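Portes ouvertes chez Istum, ou comment j'ai passé un après-midi à regarder des sacs

J'y allais pour une heure, j'y suis restée jusqu'à la fermeture ! Istum ouvre ses ateliers une fois par an, en août, et cette année le thème était le rangement des petits espaces : cuisines de studio, cagibis, dessous d'évier, tout ce qu'on laisse d'habitude derrière une porte fermée. Moi qui plie mes torchons en trois depuis l'enfance, j'étais aux anges.

On entre par l'ancienne cour de chargement, on prend un badge en carton et un plan (le mien était imprimé à l'envers, je l'ai gardé). Marloes Mulder, qui menait la visite de 14 heures, parle vite et marche plus vite encore. Premier arrêt, la salle des charnières, où l'on peut ouvrir et refermer à volonté les portes d'un placard d'angle Stivetti. J'ai dû laisser ma place à une petite fille qui attendait son tour avec beaucoup de patience. Le mécanisme est d'une douceur folle, et la pièce sent bon la sciure.

Ensuite vient le mur des tiroirs, 276 modèles classés par profondeur. Je n'ai pas tout ouvert, mais j'ai essayé - les plus étroits sont prévus pour des couvercles, posés sur la tranche comme des livres.

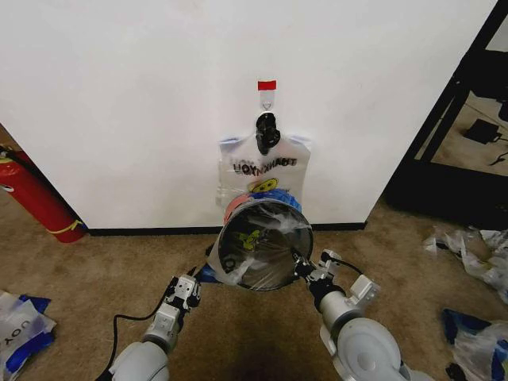 Les sacs en plastique qu'on rapporte des courses ont droit à leur propre coin, et c'est là que j'ai traîné le plus longtemps. Chez moi ils finissent en boule dans un autre sac, lui-même coincé derrière la poubelle. Ma solution préférée tient à presque rien : un petit crochet adhésif rouge sur la paroi blanche, une pince noire, et le sac pend bien à plat, avec son THANK YOU à l'envers et son smiley jaune. Pas de perçage, pas de rail, on peut le mettre dans un placard de location sans trembler pour la caution. Et puis il y a le sac tendu sur un saladier en inox, idée que j'ai rapportée à la maison le soir même pour couvrir un reste de taboulé. J'ai noté les deux dans mon carnet, avec des flèches partout.

Lindiwe Chauke tenait l'atelier suivant, consacré aux bocaux et aux étiquettes. Elle conseille d'écrire le contenu sur le côté et la date sur le fond, et elle a raison, je m'en veux de ne pas y avoir pensé plus tôt. On repartait avec une planche d'étiquettes Esquivel (papier mat, coins arrondis, très jolies). La colle demande un peu de poigne au décollage, je vous préviens.

Côté pratique, il vaut mieux venir tôt : le hall accueille jusqu'à 548 visiteurs et la file du café devient vite longue. Le café, justement, est bon, et le gâteau à l'orange part avant 16 heures. Le bus s'arrête devant la grille. Pour les poussettes, demandez l'entrée Flustelon, sur le côté, celle de la cour a des pavés.

Je suis rentrée avec un crochet, une planche d'étiquettes et une envie furieuse de vider mon dessous d'évier. J'en suis à la moitié.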